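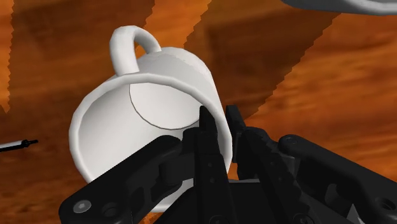
# Robot open day at Landell -- worth taking kids, and can you have a go?

Posted by **plumjam_mel**, 5/18/23

Hi all, we're thinking of driving out to the Landell open day with my two (seven and 12). My neighbour went last year and raved about the simulator, where you drive a gripper on the computer and try to grab a mug by the rim, one finger inside and one outside. My eldest would be in heaven! What I can't work out from the flyer is whether visitors get a turn or you just stand behind a rope and watch. Also, is there parking? And do I need to book?

---

**Emmanuel Nyamweya**

We went in September and yes, you get a turn. They had 18 stations set up in the big hall and the queue moved along pretty well. Go to the simulator first, before the morning tea crowd gets in.

A mug on its side is harder than it looks, by the way. I kept going for the handle because that's what you'd do at home, and the bloke from Plativus running our station told me to forget it and line the fingers up either side of the rim. You have to come in slowly -- if one finger clips the edge the whole mug skates off across the table and you start again. My daughter got it on her second go. I won't say how many I took.

Parking is on the grass behind the Afolabi building, gold coin donation. Wear proper shoes if it's been raining.

---

**Fudance_fan**

you dont need to book for the hall, only for the workshop tour. tour was full when we got there. sausage sizzle was good

---

**tessa.k**

Just adding to what Emmanuel said about the queue: under-eights need a grown-up at the station with them, so your seven-year-old is fine as long as you line up too. There's a box to stand on, but mine still couldn't see the top of the screen and I ended up holding her (my poor back!).

The tour is at 11 and there's a sign-up sheet at the front desk. If you're coming by bus it's the 658, and the stop is right at the gate.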